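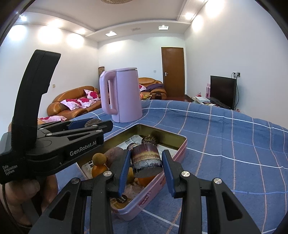
Veteo advises people who are thinking of buying robots, grippers, carts, arms and the software that comes with them, and a fair part of our advice is to wait. We sell no machines and take no commission from anyone who does. Most of the questions we get start with a demonstration: a gripper picks up an identical plastic block from a clean white bench, and somebody in the room starts talking about next year's budget. We would sooner see it tried on a lumpy bit of purple stalk with a waxy skin, held over a tin already full of fruit and crinkly packets, on a blue plaid tablecloth that has creases in it. Objects like that bring out the questions about pad width and jaw travel that the block never will, and they belong in the planning stage, while the money is still yours.

Reading time: 6 min

About Veteo

We started in one room above the old post office in Katine, with a shared printer and a client who had bought an arm that could not reach the back of its own shelf. The arm worked exactly as the brochure said. The shelf had been measured by someone else. We were called in to say what could be done, and the answer was a new shelf. It cost less than our fee, and we felt bad enough about that to change how we charge.

There are 13 of us now. Most came from purchasing, stores or maintenance, and a few from the selling side, who are useful to have around when a quotation arrives with a blank where the training cost should be. The firm is run by Jonalyn Dagdag, who spent years approving equipment requests for a food packing business and turned down more of them than she signed. Her view is that a request form with no mention of who cleans the machine is unfinished, and she sends ours back to us on the same grounds.

What we do

A client comes to us with a plan, a wish or sometimes a signed order. We ask for the job first. What is being picked up, how often, by whom at present, and what happens when it goes wrong? A surprising number of plans can't answer the first of those. "Mixed produce" is not an answer. Is it citrus, is it leafy, does it come in a net, does it arrive with a label that peels off in somebody's fingers? If you can put ten real items from your own stock in a box and post it to us, please do. It is worth more than the slide pack.

Then we build a budget with the dull lines left in. Pads wear. Cables get trodden on. Pivots work loose, and somebody has to own the right screwdriver. Insurance asks questions. Floors turn out to slope. We keep our cost headings in a workbook called Nillelance, named after nothing in particular, and it has grown a row each time one of us has been caught out. Clients get the whole workbook, unlocked, and can do what they like with it afterwards.

After that we write a recommendation. It says buy, rent, wait or don't, on the first page, with a name under it.

Hand-held grippers and the question of data

We are asked about these a good deal lately. The pitch goes that you should pay for people to carry out tasks with hand-held grippers, record what they do, and use the recordings to teach a machine later on. It may well be sound. We have read enough of the arguments to think there is something in it, and we have also seen budgets where the recording was costed to the penny and the teaching was a single line marked "phase two".

So our advice is plain. If you are planning a spend of this kind, cost the time of the people holding the tools, at proper wages, with breaks. A pair of grippers needs a pair of arms behind it and those arms get tired. Cost the rooms as well. A home is a very different place from a lab: there will be a kettle on the table and a telly in the corner, the lights will be whatever the last electrician fitted, and you can't ask a family to move its sofas every time you want a tidy background. If the finished machine is supposed to work in a sitting room, then you want all of that in. If it's meant for a warehouse, ask why you are paying for sitting rooms.

Ask who keeps the recordings, too, and for how long. Get it in writing before the first session. We have yet to meet a supplier who minded being asked, though a couple took a long time to reply.

The Jin job

We are allowed to talk about this one. Jin is a small maker of dried fruit and sweets whose owners wanted a robot to fill gift tins. The tins were the trouble. They held round things, long things, sealed packets and some loose paper, in no fixed order, and the customers liked them that way.

The quotation came to 3,139 a month on a lease, before spares. Set against that, the tins were being filled by hand during the run-up to the holidays and hardly at all from January onwards. We went through the order book and found 1,463 tins for the whole of the previous year. There isn't a version of that sum that favours the robot, and we tried several. We told them to put the money towards a better bench and a second set of scales, and to come back if the orders grew a great deal.

They were disappointed. They had already cleared a corner for it. We understand the feeling — a machine is a thing you can show people, and a bench isn't much to look at. They have since asked us to look at a labelling unit, and that one we approved, with a note about the height of the feed.

What we are sceptical of

Payback periods that end the month before the warranty does.

The word "seamless".

Trials held on the supplier's premises with the supplier's objects and the supplier's operator. We don't mind going to see one, the sandwiches are usually decent, but it goes in our notes as a demonstration and gets no score.

Savings counted as a fraction of a person. If your plan saves a third of a job, find out which third, and ask the person doing it. They often know a cheaper way and haven't been asked.

Discounts that run out this week.

Our own forecasts, after the second year. We print them in grey.

Who we work with

Mostly small and middling firms, a few colleges fitting out teaching workshops, and one care provider who wanted to know if a kitchen robot could open a jar. (Some jars.) We don't take on work where the order has been placed and the client only wants a report to agree with it. We have done that once, early on, and the report is still quoted at us.

Fees are fixed before we begin and are the same whether we say yes or no. If a site visit shows that the whole plan rests on a wrong measurement, we stop there and charge for the visit alone. That rule dates from the shelf.

Getting in touch

Write to us with the job, the items and the budget you have in mind, even if the budget is a guess. A photograph of the actual work area helps, untidied. Please don't send a supplier's video in its place. Someone will reply, usually in the morning, and the first reply will be mostly questions.

Home | About | Services | Workbook | Contact

Recent items
What a service contract leaves out
Renting an arm for one season
Nillelance: changes to the spares rows
Measuring your own shelves
Questions to ask before a gripper trial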